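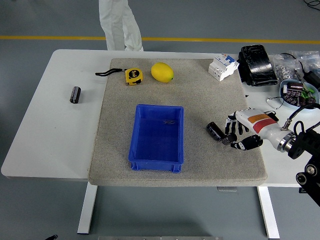
19/06/2024 - budget, second attempt

Padberg's quote for the spare hand came back at $1,363 before freight. Oltum wants $1,072 but won't say whether that includes the wrist cable, so I'm reading it as no. Jeanie has asked both for a proper line-item quote.

Mat stays. Chalerm priced a new one at $73 and I struck it off, with some ceremony.

Blue bin does for the sorting runs. Sunee wants seven more the same colour, so the vision side has one less thing to sulk over. Approved.

Components: no more until the bowl is empty. Lemon comes out of petty cash, again.

Still to price:
- second bench (Ottar to measure the doorway first this time - see February)
- cable management, any at all
- Cheema service plan, if Jintana can get them to answer the phone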